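Module 3 handout: Sample size and measurement error
Course notes, Z. Hegedűs

3.1 Precision and bias

A measurement has two kinds of error. Random error scatters readings on both sides of the true value and shrinks when readings are averaged. Bias moves every reading the same way and does not shrink at all. A balance that reads high will read high 400 times.

The standard error of a mean is s / √n, where s is the standard deviation of the readings. Going from 4 readings to 16 halves it. The next halving needs 64.

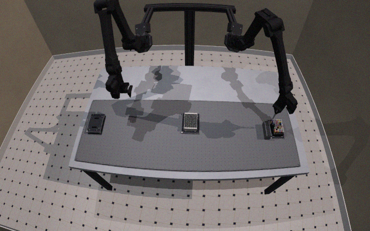 3.2 Repeats and replicates

A repeat is a second reading of one specimen. A replicate is a new specimen, prepared separately. Repeats tell you about the instrument; replicates tell you about the process, preparation included. In the Mandine data set there are 2,826 readings but only 15 specimens. For any statement about the process, n is 15.

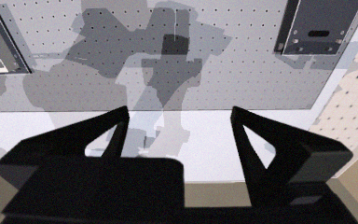
Rhea Bañez objected in the August session that throwing away repeats wastes data. They are kept, she was told, but averaged within each specimen before the test is run. Padilla added that the spread within specimens should still be reported – it shows whether fewer repeats would have done.

3.3 Order of measurement

Instruments drift. If all controls are read first and all treated specimens afterwards, drift and treatment cannot be separated. Draw the reading order at random and write it down before starting. 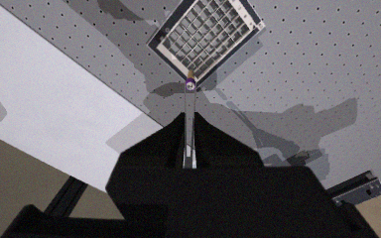 Fig. 3. Tube and rack (computer rendering).

Where full randomisation is too slow, use blocks. Each block holds one specimen from every group, read in random order within the block. The block then enters the analysis as a factor.

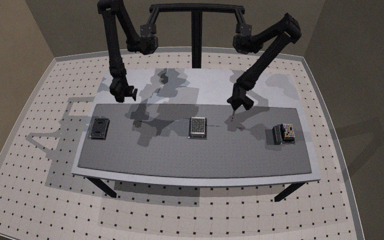 Blocking costs a few degrees of freedom, and with small groups this can matter. Compare the residual variance with and without the block term before choosing a design for later runs. Exercise 3b uses the Mandine readings, sheet 4.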